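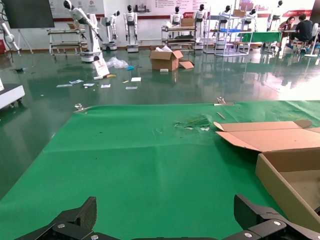 # 상자 작업 평가 서비스 Dendo 사용 기록

글과 정리 Sudheer Thevar
2018/03/28

Dendo는 Ikel이 판매하는 탁상 작업 평가 서비스다. 로봇 본체를 파는 상품이 아니고, 고객이 다루려는 물건을 작업대에 올린 뒤 로봇이 그 일을 할 수 있는지, 어느 그리퍼가 맞는지 기록으로 돌려준다. Vinitz에서는 케이블 포장 공정을 검토하면서 기본 패키지를 신청했다. 이 페이지에는 손목 카메라와 머리 높이 카메라의 사진을 골라 싣고, 쓰면서 적어 둔 내용을 붙였다.

기본 패키지의 구성은 단순하다. 작업 항목 하나, 카메라 시점 두 가지, 시도 200회분의 영상과 관절 기록, 그리고 보고서 한 부다. 시도 횟수를 600회로 늘린 패키지도 있다. 600회 쪽은 물건 배치를 바꾸는 조건이 더 들어가고 실패 사례를 따로 분류해 준다. 우리는 200회로 시작했다. 상자와 케이블은 우리가 보냈고, 작업대와 천은 Ikel 쪽 것을 그대로 썼다.

## 손목 시점

손목 카메라 영상은 보고서에서 가장 자주 열어 본 자료다. 손가락 끝과 작업대가 같은 화면에 들어와서 접근 각도를 따지기 좋다. 반면 상자가 옆으로 치우치면 화면 밖으로 나가는 부분이 생긴다. 케이블을 어디서 잡았는지 보려면 다른 시점과 시간을 맞춰 같이 봐야 한다. 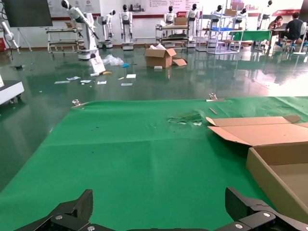

손목 카메라 시점. 작업대 오른쪽에 날개를 펼친 골판지 상자가 있고, 천은 먼 쪽 가장자리에서 집게로 고정되어 있다.

천을 까는 방식은 신청 전에 질문했던 항목이다. 우리 공정의 작업대는 맨 상판이라 조건이 다르다. Ikel의 답은 바닥 재질을 바꿀 수 있지만 기본 패키지에서는 한 가지만 고를 수 있다는 것이었다. 결국 천으로 진행했다. 천에는 접힌 자국이 남고, 한 곳은 찢어져 들떠 있다. 상자 위치와 겹치면 인식이나 집기에 영향을 줄 수 있으니 신청하는 쪽에서 교체를 요청하는 편이 낫다. 요청 양식에 교체 항목이 없어서 비고란에 적어야 한다.

조명도 확인할 부분이다. 손목 시점의 배경에는 광택 있는 바닥과 그 반사가 넓게 들어온다. 현장에 반사가 적은 바닥을 쓰는 곳이라면 이 영상만으로 인식 성능을 판단하기 어렵다. 우리 현장은 바닥이 비슷해서 큰 문제로 보지 않았다. 배경을 가려 달라고 할 수도 있는데 추가 요금이 붙는다.

## 기록 형식과 보고서

영상은 시점마다 파일이 나뉘어 있다. 시도 번호는 파일 이름에 들어가고, 관절 기록은 표 형식의 텍스트 파일이다. 파일을 여는 데 전용 프로그램은 필요 없었다. 다만 두 시점의 시작 시각이 정확히 같지 않아서, 동봉된 시각표로 직접 맞춰야 한다. 설명서에는 이 내용이 부록에만 나온다. 처음 받은 사람은 부록부터 읽기를 권한다.

보고서는 국문과 영문 가운데 고를 수 있다. 국문판은 용어가 일정하지 않다. 같은 부분을 앞에서는 손가락, 뒤에서는 핑거라고 쓰고, 상자의 날개와 뚜껑도 섞어 쓴다. 읽는 데 지장은 없지만 협력사에 그대로 넘기기에는 손을 봐야 했다. 영문판이 더 정돈되어 있다.

성공 판정 기준은 신청할 때 고객이 정한다. 우리는 케이블 전체가 상자 안에 들어가고 플러그가 벽 밖으로 나오지 않는 것을 기준으로 적었다. 이 문장을 대충 쓰면 나중에 곤란하다. 플러그가 벽 위에 걸친 경우를 어떻게 볼지 적지 않아서 중간에 한 번 문의가 왔고, 답을 보낼 때까지 일정이 멈췄다.

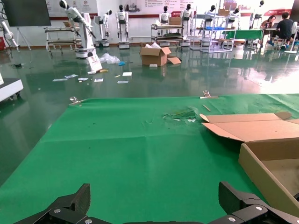

일정은 신청서 접수부터 보고서까지 6주로 안내받았다. 물건을 보내고 시점을 협의하는 기간이 여기에 포함된다. 판정 기준 문의로 멈춘 시간은 빼고 계산한다고 계약서에 적혀 있다. 급한 건이라면 신청서에 담당자 연락처를 두 개 넣어 두는 것이 좋다. 우리는 하나만 넣었고 그 사람이 출장 중이었다.

그리퍼는 두 종류 가운데 고를 수 있고, 두 가지를 모두 신청하면 시도 횟수를 나눠 쓴다. 판 모양의 손가락 두 개로 집는 것이 기본형이고, 마디가 있는 손가락을 쓰는 쪽이 Chacko라는 옵션이다. 기본형은 구조가 단순해서 상자 날개처럼 납작한 것을 다룰 때 검토할 만하다. Chacko는 묶인 케이블처럼 형태가 일정하지 않은 물건을 염두에 둔 옵션이라고 안내서에 나온다. 우리 물건에는 둘 다 해당되어서 양쪽을 신청했다. 횟수를 나누면 한쪽당 표본이 줄어든다. 비교가 목적이라면 600회 패키지가 맞았을 것이다.

Chacko의 손가락 점검 주기는 3000회로 적혀 있다. 평가 기간에는 그 횟수에 못 미치므로 마모에 관해서는 우리가 할 말이 없다. 도입 후 유지비를 계산하려는 곳은 부품 가격표를 따로 요청해야 한다. 기본 견적서에는 들어 있지 않다.

## 머리 높이 시점

손목 시점에서 놓치는 부분은 머리 높이 카메라가 채운다. 양손과 작업대를 함께 내려다보기 때문에 상자 안을 확인하기에 편하다. 다만 손이 상자 위로 오면 그 아래는 가려진다. 두 시점을 모두 받는 것이 기본 구성이라 다행이었고, 하나만 고르라고 했다면 케이블 작업에는 이쪽을 골랐을 것이다.

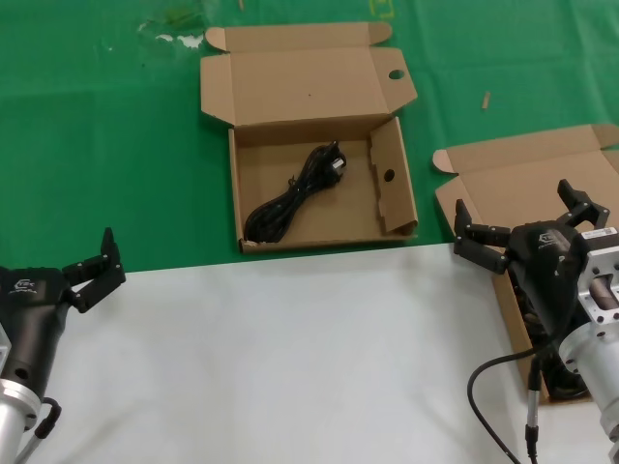

머리 높이 시점. 위쪽 상자 안에 검은색 전원 케이블이 감긴 상태로 놓여 있고, 오른손은 다른 상자 위에 있다.

케이블이 감긴 모양은 결과를 해석할 때 꼭 같이 봐야 한다. 고리가 크게 벌어진 것과 단단히 묶인 것은 다른 작업이라고 보는 편이 맞다. 보고서에는 둘을 나누는 항목이 없어서 우리가 영상을 보고 표에 열을 하나 더했다. Ikel에 이 의견을 전했고, 다음 양식에 반영할지 검토하겠다는 답을 받았다.

손목 쪽 배선도 이 시점에서 볼 수 있다. 양쪽 손목에서 나온 검은 케이블이 고리를 그리며 작업대 아래쪽으로 내려온다. 설치 공간이 좁은 곳이라면 배선 경로를 미리 물어보는 것이 좋다. 우리는 현장 작업대 앞쪽에 낮은 가림판이 있어서 그 높이를 도면에 표시해 보냈다.

## 신청 전에 확인할 것

- 성공 판정 문장. 걸친 경우, 일부만 들어간 경우까지 적는다.
- 작업대 바닥 재질. 교체나 변경은 비고란에 쓴다.
- 그리퍼 종류. 두 가지를 고르면 횟수가 나뉜다.
- 보고서 언어. 외부에 보낼 계획이면 영문판도 받는다.
- 물건 수량. 상자는 접었다 펴면 날개가 물러지므로 여분을 보낸다.
- 반송 여부. 신청서에 표시하지 않으면 평가가 끝난 물건은 폐기된다.

## 사용한 쪽의 의견

200회 패키지는 도입 여부를 정하기 위한 자료로는 부족하고, 어떤 질문을 더 해야 하는지 정리하는 데에는 쓸 만하다. 영상 품질에 불만은 없다. 시각 맞추기와 국문 보고서의 용어는 고쳐졌으면 한다. 가격은 패키지와 옵션에 따라 달라서 여기에는 적지 않는다.

Vinitz에서는 11월에 600회 패키지로 다시 신청할 예정이다. 그때는 케이블을 묶음 상태별로 나누고, 상자도 한 종류를 더 보내려고 한다. 판정 기준 문장은 이미 새로 썼다. 양식이 필요한 부서는 생산기술 쪽 공유 폴더에서 받을 수 있다.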